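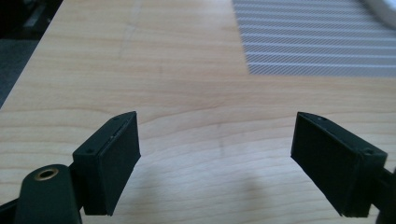

Open Day at the Bollinthorpe Robot Lab: Your Questions

When is it?
Wednesday in May, doors at 2 p.m. Come whenever you like after that and stay until we start stacking the chairs!

Do I need to book?
No, just walk in. School groups should write to us first so we can split you up between the rooms.

What will I get to try?
The hand-held grippers, for a start. You hold one, squeeze, pick something up and put it down again, and the camera on it records what the fingers were doing. It's a lot more fun than it sounds (people get really competitive about the Plotton blocks).

What happens to my recordings?
If you say yes on the sign-in sheet, they join the set we train our arm on. We have 2,000 so far and would love another 300 by the end of the day. If you'd like to play without being recorded, tell the person at the table.

Will I see a robot arm working?
Yes! The Pidard arm runs in the back room every half hour. It drops things. We still cheer.

Is it OK for kids?
Ages 7 and up can use the grippers. Younger ones are welcome to watch with a grown-up. Keep fingers out from between the pads, please, and tie back long hair.

Can I bring my own object to grip?
Please do. Nothing breakable, sharp or full of liquid.

Where do I park?
Behind the Ortuño building, entrance on the left. The lot is free for visitors that day.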